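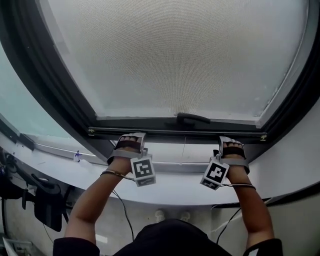
The screen of the overhead window, with the latch and the long track below it.

Home Reviews Sleep Travel Gear About Contact

The Skustier blackout liner, after one bright summer
By Enikő Illés
2/29/24
Reading time: 4 minutes

I sleep badly when there is light in the room. My husband can sleep on a bus at noon, so for him this review will be of no interest. I bought the Skustier liner in July, when the sun came up before five and I came up with it, and I have now used it long enough to have an opinion.

The Skustier is a loose piece of blackout cloth which you fix over a window by yourself. It comes folded in a flat bag, together with a strip of small adhesive pads and one sheet of instructions. You cut the cloth to size, stick the pads around the window, and press the cloth on them. In the morning you pull it off and fold it. I paid 426 crowns for the medium size.

First, the good side. It is really dark. I tried the cheaper Broritov cloth two summers ago, and with that one I could still find my glasses on the night table at dawn. With the Skustier I could not see my own hand. The fabric is thick but it folds without fighting, and it does not smell of plastic, as the Broritov did for several weeks.

Cutting was less pleasant. The instructions say to leave a margin of 2 centimeters on every side. I did so, and at the corners it was too little, because the cloth pulls back slightly when it is stretched. My advice is to leave more and trim later. Use proper fabric scissors. Mine were kitchen scissors, and the edge I made with them still looks like a child did it.

The edge does not fray, however, and I must give credit for this. I have washed the cloth twice by hand, in cool water, and it dried flat over a door in one night. 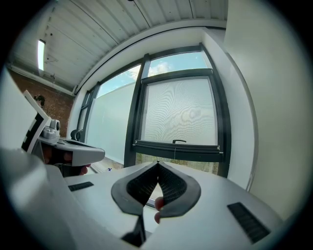

Now the pads. Each one has a soft side and a sticky side, and the sticky side is very strong on glass and on smooth paint. On wallpaper it is a bad idea. My friend Valdis Vasiliauskas put them on the wallpaper in his guest room and took a piece of the wallpaper off with the first pad. He was angry with me for recommending it, and he was a little bit right. After some weeks of daily use, three of my pads began to lift in the heat. I cleaned the place with alcohol, waited 15 minutes and put new ones, and these have stayed.

The packet has enough pads for one window and a few extra. If you move often, as I did last year, you will need a second packet. The shop sells them separately, but the price is not friendly for such small things.

I also took the cloth traveling. It weighs 400 grams by my kitchen scale – not nothing, but less than the shoes I carry and never wear. In a hotel with thin curtains it saved my first night completely. On the second night I was lazy and put it up with only four pads, and it fell on my face before sunrise. Four pads is not enough, even for a small window.

One more complaint: the cloth is black on both sides. A lighter side facing the street would look nicer, and maybe keep the room cooler. I wrote to the company about this and received a polite answer from a Mr. Tanvir Sikder, who said that a two-color version is being considered. That was in autumn and I have heard no more.

Who should buy it? People who rent and cannot drill holes, and people who travel with a car or a big suitcase. If you own your home and the window has a regular size, a fitted blind will be more comfortable every day, though you will pay much more for it. For a child's room I would also choose the blind, as the pads are small and come off in curious fingers.

I give it four out of five. I would give a higher mark if the packet had double the pads and the corners were explained better. Mine is folded in the drawer now, and I will take it out again when the mornings get early.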